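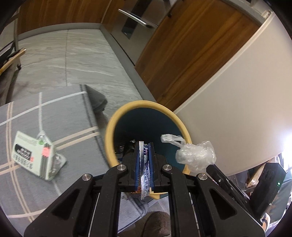
Galeria: separação e recolha de resíduos domésticos na cozinha

Maio
Texto de Princess Lumbao

A Associação Atance apresenta nesta página um conjunto de imagens dedicado à arrumação da cozinha e ao tratamento dos pequenos resíduos que se acumulam nas mesas, nas bancadas e no chão. A galeria integra o programa de formação em economia doméstica da associação, destinado aos residentes do núcleo de Villanueva e às famílias que frequentam as sessões abertas.

O programa compreende 13 módulos. O presente conjunto corresponde ao módulo relativo às embalagens leves, aos invólucros e aos sacos de plástico, materiais que ocupam muito volume no recipiente quando são depositados sem preparação prévia. Recomenda-se que os invólucros de alimentos sejam esvaziados por completo antes da deposição e que os sacos de plástico sejam comprimidos, a fim de libertar espaço. Os resíduos sanitários, designadamente lenços usados e máscaras descartáveis, devem seguir para o lixo indiferenciado, em saco fechado.

A coordenação pedagógica do módulo esteve a cargo de Nestor Lumanlan, responsável também pela revisão do guia de procedimentos distribuído aos participantes. O guia encontra-se disponível para consulta na biblioteca da associação, em 2 volumes, dos quais o primeiro trata exclusivamente da cozinha.

O pavimento e os arrumos

A limpeza do chão inicia-se pela recolha dos objetos de maior dimensão. Os sacos são apanhados em primeiro lugar, seguindo-se os papéis e os fragmentos de plástico; só depois se procede à varredura. Os produtos frescos e os géneros acabados de chegar das compras devem ser retirados da zona de trabalho e arrumados no local próprio, para que não se confundam com aquilo que se destina ao lixo.

O guia dedica igualmente algumas páginas ao carrinho de cozinha. A prateleira superior fica reservada aos artigos de uso imediato e a inferior à loiça pesada, como panelas e frigideiras. O carrinho deve ser esvaziado e limpo no final de cada semana.
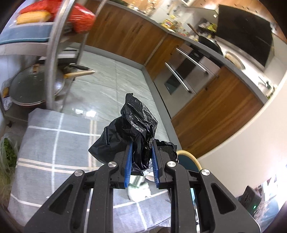

Recolha de um saco de plástico preto, junto ao carrinho de aço inoxidável. Ao fundo, os armários com portas em madeira e o forno encastrado.

Nas cozinhas com forno encastrado, a limpeza das portas e dos puxadores é efetuada após a recolha dos resíduos e antes da lavagem do pavimento. O módulo prevê 20 minutos para o conjunto destas tarefas, incluindo a substituição do saco do recipiente.

A mesa

O levantamento da mesa obedece a uma ordem simples. Retiram-se primeiro as embalagens rígidas ou espalmadas, depois os invólucros amarrotados e, por fim, os papéis pequenos. O recipiente do lixo deve ser colocado ao lado da mesa, do lado da mão dominante, de modo a evitar deslocações com resíduos na mão. Terminada a recolha, a toalha é sacudida no exterior e verificada quanto a nódoas.

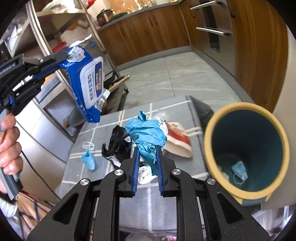

Com que frequência deve ser lavado o recipiente do lixo?
O recipiente deve ser lavado 2 vezes por mês com água morna e detergente neutro, incluindo o rebordo e a tampa, quando exista, e seco por completo antes da colocação de um novo saco. Nos meses de maior calor, o núcleo de Villanueva aconselha uma lavagem semanal.

As inscrições para os módulos seguintes são aceites na secretaria da Associação Atance, durante o horário de expediente. Os participantes que já tenham concluído o módulo relativo à despensa ficam dispensados da sessão introdutória. A reprodução dos textos desta página para fins educativos é autorizada, mediante indicação da fonte.

Artigos relacionados
Arrumação da despensa: orientações para famílias
Conservação de legumes frescos no frigorífico
Oficina Derville: reparação de pequenos utensílios
Projeto Skindetero: reutilização de têxteis de cozinha
Núcleo de Villanueva: calendário das sessões abertas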